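Last updated: Tue 25 June

Wakent Hand-Held Gripper — Set-Up Guide
Section 7. Running a visitor demonstration

Use this section when you show the gripper to visitors at an open day, a school visit or a customer demonstration. It covers the room, the tool, the visitor's turn and the pack-up. For first-time assembly, see Section 2. For charging, see Section 3.

The steps below follow the order used at the Rundcombe open day. A full round takes 19 minutes for each group, including questions.

7.1 Before visitors arrive

1. Put the demonstration table against a wall, with the long side facing the room. Leave enough space in front of it for one person to stand and one to watch.

2. Mark a standing line on the floor with tape. Visitors who are waiting stay behind it.

3. Set out the demonstration objects in the shallow tray. Soft items go on the left and rigid items on the right. Do not use glass, open liquids or anything with a sharp edge.

4. Check that the storage card has been cleared. Go to Menu > Storage and read the free space line. If it shows less than 200 minutes, copy the old recordings to the laptop and clear the card before you go on.

5. Connect the viewing screen to the laptop, start the Brerkel viewer and choose Playback. Leave it paused on the first clip.

Note: The viewer does not open recordings made with firmware older than 1292. Update the tool the day before the event. An update cannot be stopped once it has started, and the tool can't be used until it finishes.

7.2 Checking the tool

1. Hold the tool by the rear grip with your finger off the trigger.

2. Look at the finger linkage from behind. All screws should sit flat. If one stands up, tighten it with the small driver from the kit until it stops, then no further.

3. Squeeze the trigger slowly. The two fingers should move toward each other at the same speed. If one lags, open the fingers fully and check for thread or lint at the joints.

4. Wipe the camera cover with the dry cloth from the kit.

5. Press Record, close and open the fingers twice, then press Record again to stop. Play the clip on the laptop and make sure both fingers show.

CAUTION: Pinch point. Keep fingers, hair, jewelry and loose sleeves away from the linkage while the trigger is being squeezed.

CAUTION: Do not lift the tool by its fingers or by any part of the linkage. The screws can work loose and the camera view will no longer line up with the fingers.

7.3 The visitor's turn

1. Show one pick and place yourself, at normal speed. Say what you are going to pick up before you reach for it.

2. Hand over the tool with the grip facing the visitor. Wait until they have a firm hold before you let go.

3. Ask them to squeeze and release the trigger once with nothing between the fingers.

4. Let them choose one object from the tray and move it to the mat. Two tries are enough for most people. Children under seven should hold the tool together with an adult.

5. Take the tool back and set it in the cradle before you start to answer questions.

Note: Most visitors move too fast on the first try. Ask them to stop for a moment just before the fingers close.

7.4 Showing recorded clips

Visitors usually ask what the recordings look like and where they are made. The Yatsenko clip set is supplied for this purpose and covers kitchens, workshops, bedrooms and a laundry room. Plan to show four or five clips to each group.

1. Turn the viewing screen toward the standing line.

2. Start with a bright clip, such as one from the kitchen folder, so that visitors learn where the fingers are in the view.

3. Move on to a clip from the low light folder. Point out the noise, and the way straight lines bend near the borders. The bending comes from the wide lens and is normal.

4. Pause the clip and ask which things in the room the visitors can name. Give them time — their eyes need to adjust to the dark picture.

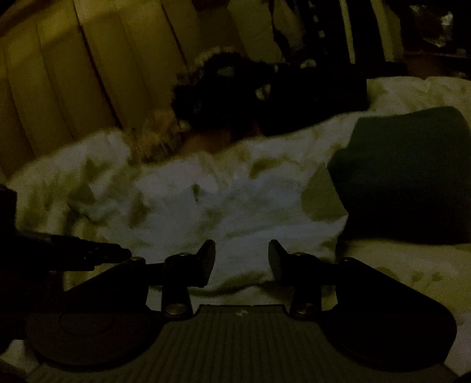 Figure 7-2. Low light view from the tool in a bedroom. The ribbed body and both fingers can still be made out against the white comforter.

5. If the picture on your screen is darker than Figure 7-2, raise the screen brightness first. Do not change the exposure setting in the viewer during a demonstration. It is saved for every clip in the folder and has to be reset by hand.

6. Return to the first clip and pause it, ready for the next group.

Note: Screens placed opposite a window make low light clips very hard to see. Close the blinds or turn the table.

7.5 Packing up

1. Stop any recording and wait for the status light to go out.

2. Switch the tool off, then remove the battery. Do these in that order, or the last clip may be lost.

3. Wipe the grip and trigger with a lightly damp cloth. Do not spray cleaner on the tool.

4. Close the fingers fully and place the tool in the case with the camera side up.

5. Count the battery, charger, cradle, cable, driver and cloth back into the case, and sign the loan sheet inside the lid.

If the tool was dropped at any point, write it on the loan sheet even when there is no visible damage. The alignment check in Section 5 must be done before the next use.

Related sections
Section 2: Assembling the tool
Section 3: Batteries and charging
Section 5: Alignment check
Section 8: Copying and naming recordings
Open day checklist (one page)

Contact Wakent Support | Copyright Wakent | Back to top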